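Tonddale Stone Sealer, 1 litre: long-term review

Rating: 7 out of 9
Bought from: Retport, own money
Last updated: August 24, 2023

Penetrating sealers are sold on two claims: that they stop liquids getting into the stone, and that they leave the surface looking as it did before. The first is easy to test at home. The second is harder, as most people have no untreated piece left to compare with once the job is done. I kept back the sink cut-out from our own worktop for this purpose and have used it as the control throughout.

The product is a solvent-based impregnator in a metal tin with a child-resistant cap. The label recommends it for marble, limestone, travertine and unglazed terracotta. It does not recommend it for polished granite, and I would agree, having tried it on a granite windowsill where most of it sat on top and had to be buffed off. The tin has no pouring lip. Decant into a shallow tray or expect a run down the side.

Preparation

The instructions ask for a clean, dry surface and leave it at that. On a worktop already in use this means degreasing with a pH-neutral stone cleaner, rinsing, and leaving it overnight with a window open. Do not use vinegar, limescale remover or any bathroom spray. These etch calcareous stone, and an etch mark is physical damage that no sealer will hide. Anything already in the stone should be drawn out with a poultice first. Sealing over an oil stain makes it much slower to remove later.

Application

I used a lint-free cotton cloth, working in sections an arm's length across. The stone should stay visibly wet for the dwell time on the tin, with more product added wherever it disappears. Residue must be wiped off completely before it goes tacky. This is the one step where the Tonddale product is less forgiving than its rivals. In warm weather the working time is short, and a missed patch dries to a greasy film that needs fresh sealer and a good deal of rubbing to shift. Two coats were enough on honed marble. A limestone offcut took three and would have taken more.

The smell is strong for the first evening and noticeable the next morning. Food should be kept off the surface until the cure period has passed.

Stain tests

Drops of olive oil, black coffee, red wine, beetroot juice and turmeric paste were left on the treated worktop offcut and on the untreated control, under upturned glasses, for 2 hours. On the control, the oil and turmeric left obvious marks and the coffee a faint ring. On the treated piece, oil, coffee and beetroot wiped away with a damp cloth. Wine left a dull spot, visible at a low angle, which is acid etching and outside what a sealer can prevent. Turmeric left a pale yellow trace that faded over the following week.

I repeated the oil test in December, after nearly 9 months of daily use and cleaning. Water still beaded over most of the surface, but by the sink it had begun to darken the stone within a few minutes. The label's suggested reapplication interval is optimistic for wet areas.

Appearance

There was no change in gloss that I could detect against the control. Colour deepened very slightly in the limestone and not at all in the marble. Buyers hoping for a richer tone should look at a colour-enhancing product. Those with a pale stone and warm veining will probably want it left alone, as enhancers tend to push tan and orange markings towards brown. 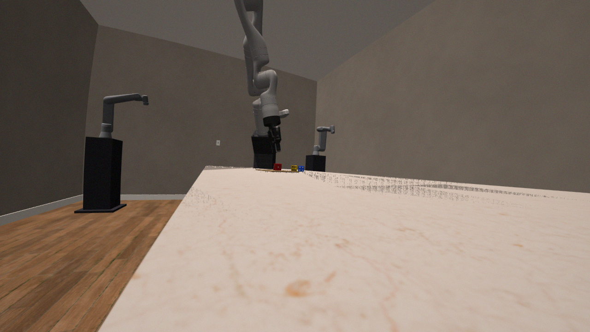

Pale, marble-patterned worktop with tan and orange veining.

Naturally strong markings have one practical drawback: a small orange fleck in the pattern and a small spill of curry sauce look much the same. Photograph a new worktop before its first use and keep the pictures with the paperwork.

Compared with the alternatives

Soltani's water-based sealer costs less, has almost no odour and is easier to wipe back. It performed as well on coffee and beetroot but let oil through. For a bathroom it would be my choice. The Flenodov spray is convenient for topping up between full treatments, but as a sole product it did little on either stone.

Good: oil resistance, no colour shift on marble, coverage better than stated.
Less good: solvent smell, short working time in heat, poor tin.

Marks are deducted for the wipe-off stage and for the durability claim. I have since bought a second tin.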